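Home Tickets Knowledge Base Downloads Community Sign in

Ticket 1809: Follower drifts left when I teach "cubes into circle" by remote control
Product: Jellau leader/follower kit
Opened 2018-01-03
4 min read

Hi all! I've been fighting with this one for a while and I'm going to dump everything in here, partly so you can help me and partly so I stop redoing the same tests.

I'm teaching the arm a simple job with the handheld leader. There's a whiteboard flat on the table with a circle drawn on it in marker, and the cubes have to end up inside the circle. I drive, the follower copies, the recorder saves the run as one demonstration. I want 50 good ones before I train anything (the Wendalari guide says you can start with fewer, but I tried that in October and the arm learned mostly to hover).

The trouble is that somewhere in a long session the follower stops sitting where my hand says it should. It creeps to the left. Not a lot, but when I squeeze to grab a cube I'm getting one finger on top of it, and then I do that little wiggle to correct and the wiggle goes into the recording. I don't want it learning my wiggle!

What I've tried so far:

1. Restarted the recorder between runs. No change.
2. Re-homed the leader on its stand. Fixes it completely, then it comes back.
3. Swapped the USB cable for the short one that came in the box. No change.
4. Turned the motion scaling down. Feels nicer, still drifts.
5. Dropped the smoothing to zero. Horrible – everything shakes – and still drifts.
6. Cleaned the board and redrew the circle, in case I was fooling myself. I wasn't.

The log has one line that keeps turning up right before things go bad:

WARN leader_sync: offset 208 exceeds soft limit, holding last reference

I can't find that warning in the manual. In the last session it first showed up at frame 1140, and every run after that needed a correction at the grab. The runs before it are lovely, if I say so myself.

For a reference I put a short dash near the middle of the board and line the wrist up over it at the start of a run. The wrist view is what I steer by most of the time, and with green and blue both in the circle this is what I get from it: 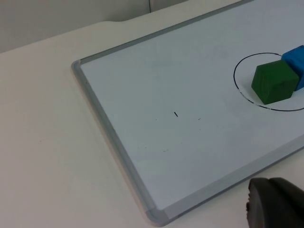 Løken wrote back that the warning is about the clutch button on the leader, and that the follower itself is probably fine. Every time you press the clutch to reposition your hand, the software stores a new offset, and on the older firmware the offsets get added up and are never cleared until you home. Løken also asked if I clutch in the middle of a run or only between runs, and told me to try a whole session without touching it.

Well. I clutch constantly. My desk is narrow and I run out of room for my elbow on the right, so I press, slide my hand back, let go, carry on. I'd never thought of it as something that could pile up, but it fits, because I'm always sliding back the same direction.

So, update after trying it: I moved the leader over to the other end of the desk and did a batch of runs with no clutch at all. No warning in the log and no creeping that I could feel. Then I did one run where I clutched on purpose, over and over, just opening and closing on nothing, and the warning came right back. I'm calling that a pretty good match!

Still open on my side:

– Is there a firmware for the Jellau leader that clears the offset on release? The download page only lists the one I already have.
– Can the recorder flag a run when that warning fires? Right now I'm searching the log by hand and matching up times, and it's slow going.
– Do I have to throw out the drifted runs? The cubes do get into the circle in most of them, they just have my fumbling in the middle. The Morside trainer has an option to trim a section out of a demonstration, but I'm nervous about leaving a jump in the arm's path.

I'll keep recording without the clutch for now and leave the ticket open until I hear about the firmware. If you want the raw log, say so and I'll attach it – it's long, sorry in advance.

Status: waiting on support

Previous ticket Next ticket Back to list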